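Workshop notebook, sourdough bench
24 July 2026

Starter trial, fourth week of July flour. Good day, really good day, writing it down before I forget the order of things.
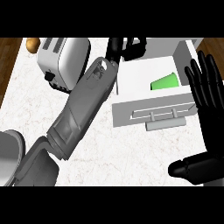 So the Gerka rye finally came in and I fed the old starter with it straight from the sack, equal weights flour and water, no sugar, no apple skin, none of the tricks. Put it on the shelf over the proofer at 6:40. By lunch it had pushed the lid up! The same starter on the Baert white had barely domed by then. I know rye is livelier, everybody knows rye is livelier, but I have never had the two jars side by side like this and the difference is a joy to look at.

Mixed the big dough with the rye-fed one. 2,000 g flour (half Baert white, half the stoneground from the second bin), 1,000 g loaves planned so scaled for those. Water went in two goes. Held back a cup and added it with the salt, and the dough took all of it without going soupy. Last time it slid off the bench, so either the flour is thirstier or I am getting better at this. Flour, probably.

Folds: 4, half an hour apart. After the third it was already holding its shape in the tub, big slow bubbles under the skin, and I was tempted to stop. Did the last one anyway, very gently, wet hands, just lifted from the middle and let it hang.

Stijn Maes came by during the rest and smelled the tub and said "yogurt". I had written "green apple" on the lid tape. We smelled it again and now I think he's right, or it moved on in the meantime. Should write the smell down at every fold next time, costs nothing.

Windix proofer still runs warm on the left side. Turned the baskets halfway through and that evened them out. Don't put the small ones bottom left, they race ahead of everything else. If somebody has the screwdriver with the long shaft, please put it back in the drawer, I want to get the side panel off and look at the fan.

Baked two straight away and left the rest in the cold for 11 hours, to come out tomorrow morning. The two from today: lovely spring, ears on both, bottoms a bit dark. Stone was too hot, I preheated it while I was cleaning up and lost track of time. Crumb fairly open near the top, tighter below. Tiny gummy line at the base of the second loaf, and I cut that one early, so no conclusions from it. Flavor is the best this month. Properly sour at the end but sweet first, and the crust smells of malt even though there isn't any in there.

To do
Toast test with day-old slices, same setting for all of them
Feed both jars before leaving, rye jar gets the smaller feed
Ask Gerka whether the next sack is the same harvest
New linen for the long baskets, the old one sheds
Try the cold ones with the stone in later, lid off sooner

Also want to try one loaf with the soaked seeds again. The soaker is in the fridge with tape on it, please don't eat it (it isn't muesli).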